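Capítulo 3
Ensaio comparativo de garras em tarefas de desmontagem

A escolha de uma garra raramente se resolve pela leitura do catálogo. A força nominal, o curso dos dedos e a massa do conjunto são grandezas indispensáveis ao projeto, mas foram medidas em condições que a célula de trabalho não reproduz. O presente capítulo trata do ensaio comparativo, isto é, do procedimento pelo qual duas ou mais garras executam a mesma tarefa, no mesmo braço e com o mesmo controlador, de modo que as diferenças observadas possam ser atribuídas ao órgão terminal.

O caso que acompanha o capítulo é a desmontagem de computadores de mesa em fim de vida, estudada na bancada de Vallarwood. Foram comparadas duas garras de dedos articulados, uma da Kamard e outra da Sateo, ao longo de 833 tentativas de preensão. O controlador, fornecido pela Altıntaş, manteve os mesmos parâmetros de aproximação em ambas as séries.

O interior de um gabinete impõe restrições que uma mesa plana não apresenta. As fontes de alimentação, os suportes de unidades e os feixes de cabos reduzem o espaço de manobra, e a garra deve alcançar a peça sem que os elos externos toquem as superfícies vizinhas. A largura do mecanismo na altura das articulações – e não apenas a das pontas – passa a ser um critério de seleção.

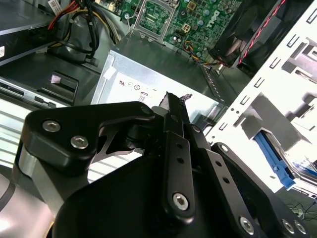

Convém distinguir, desde já, três causas de insucesso: a colisão durante a aproximação, o escorregamento após o fechamento dos dedos e a preensão de um elemento diverso do pretendido, em geral um cabo. Cada uma delas remete a uma característica distinta da garra ou da sua instalação. Um registro que anote apenas "falha" perde essa informação, e a série precisa ser repetida. Em Vallarwood, 89 tentativas da série inicial foram descartadas por esse motivo.

As superfícies metálicas polidas merecem atenção à parte. Os reflexos perturbam a estimativa de profundidade das câmeras montadas no punho, e o erro resultante pode ser confundido com imprecisão mecânica. Recomenda-se fixar a iluminação antes do ensaio e mantê-la até o término da comparação.

A seção 3.1 define as variáveis de ensaio e as respectivas unidades. A seção 3.2 apresenta o protocolo de 500 ciclos empregado na avaliação do desgaste das pontas. Os exercícios ao final pressupõem o conteúdo do capítulo anterior, em especial a calibração entre câmera e punho.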